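**Flikstead Home Forum > Laundry and Textiles > Drying and storage**

# Printed shirts growing at the hem on hangers: hang or dry flat?

### rodspan (original post), 2026-04-04

I have six printed shirts, mixed makers, all light woven viscose with a heavy all-over print. Three have grown longer at the side seams. The growth is uneven: the front hem on the worst one now sits 16 mm lower than it did when I bought it, measured from the shoulder seam with the shirt flat on a table.

Current routine:

- Rey front loader, delicate program, cool water, low spin
- Sikine liquid, half the label dose
- Onto a plastic hanger straight from the drum
- Left overnight in the utility room, window open

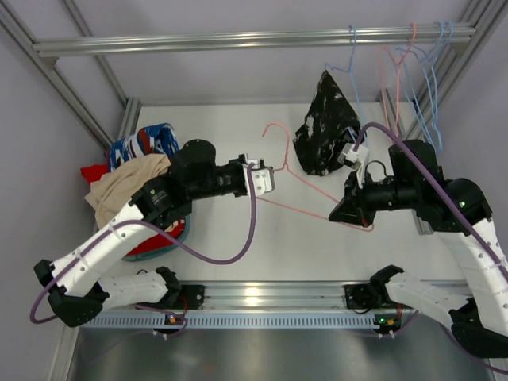
The shirts with the most growth are the ones with the widest necklines. My working theory is that a wet shirt on a narrow hanger carries its whole load on two small patches of cloth near the collar, and everything outside those patches drops. I would like to know whether a wider hanger fixes this or whether I have to give up hanging them wet. I don't have much table space, so flat drying all six at once would be a nuisance.

### mapleweft

Viscose loses a good part of its strength when wet and stretches under its own water weight. The hanger shape changes where it stretches. It does not change how much water is in the shirt. I would look at the spin first. On low spin you are taking out a shirt that holds a lot more water than it needs to.

Try this with one shirt:

1. Weigh it dry.
2. Wash, low spin, weigh again.
3. Rewash, medium spin in a mesh bag, weigh again.

Any kitchen scale will do. If the difference between 2 and 3 is large, you have your answer and it costs nothing.

### D_Pruitt

Disagree with raising the spin. Viscose creases hard when it is pressed against the drum, and on a dark print the crease lines can rub pale. I ruined a navy one that way. Low spin, roll in a towel, press by hand, then hang. The towel takes out plenty of water with no creasing to speak of.

Also, half dose is fine. Leave that alone.

### mapleweft

Rub marks come from overloading more than from spin speed. One shirt in a bag in a half-empty drum does not get abraded much. I've been doing it for years with prints.

### D_Pruitt

Your machine is not his machine. The Rey ramps up quickly even on delicate, at least the older one I had. The towel method does not depend on the machine.

### rodspan

Weighed one. Dry, 100 grams even, which surprised me, as it is the lightest of the lot. I will do the low and medium spin weights during the week. I bundled the rest after the last wash and left them lying while I looked for the scale, so those need a rinse anyway to get the folds out.

Does bundling while damp do any harm beyond creasing? One of the blues has a lot of red in it and I don't want transfer.

### quillback929

It can. Dye that has not fully fixed will move between layers that sit wet against each other, and red into white is the one you notice. Test it with a damp white cloth pressed on the inside of the hem for a few minutes. If the cloth comes away clean, an hour in a heap is probably harmless. If it picks up color, hang or spread the shirt as soon as it comes out.

On the original question, the growth may not be the hanger at all. Check the grain. A side panel cut partly on the bias will drop on any hanger, wet or dry. Hold the hem up to a window and see whether the vertical threads run parallel to the side seam. If they run off at an angle, the panel will drop further there than at center front.
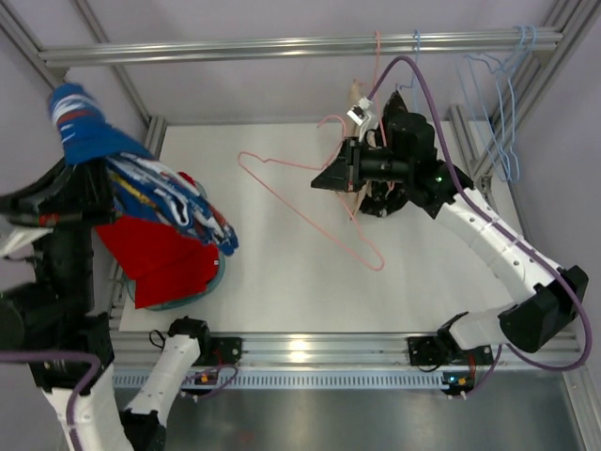

## Grain, bias and hem drop (split from above by moderator)

### quillback929

Continuing here, as the other part is about spin speeds now.

The usual tailoring approach is to let a bias piece hang before hemming, so that it drops first and gets trimmed level afterward. Inexpensive shirts skip that. The drop then happens in your closet. There is an old course handout by Solène Langlois that puts it in one line: "hang it, wait, then cut." If that is the cause, the fix is to let the shirts finish dropping, then level and restitch the hem.

### rodspan

Checked all six against the window. Two of the three that grew are visibly off grain at the sides. The third is straight as far as I can tell. So at least one of them grew from load alone.

The print makes it hard to see the threads. On the busy ones I had to go by the weave on the back.

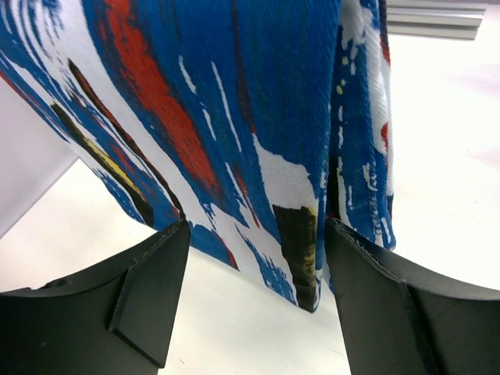

*Brushstroke print, lower hem. Fine diagonal ribbing in the weave.*

### mapleweft

Diagonal ribbing suggests a twill. Don't use the rib line as your grain reference. It runs at an angle on a correctly cut panel too. Pull a single thread from the raw edge inside the hem allowance and follow that.

### D_Pruitt

Seconded, for once. And don't press the hem before measuring. A hot iron dragged along a damp hem will stretch it further than the hanger did. Lift and set down.

### rodspan

Understood on the thread. I will redo the check on anything with a rib.

Plan for now: towel roll on all of them, wide-shoulder hangers from Jovier for the straight-grain shirts, flat drying two at a time for the off-grain pair until I can rehem. Spin weights to follow in the other half of the thread.

### quillback929

Measure from the shoulder seam at the same four points each time and write the numbers down. Wait a full day after drying before you measure, and do it twice before you cut anything.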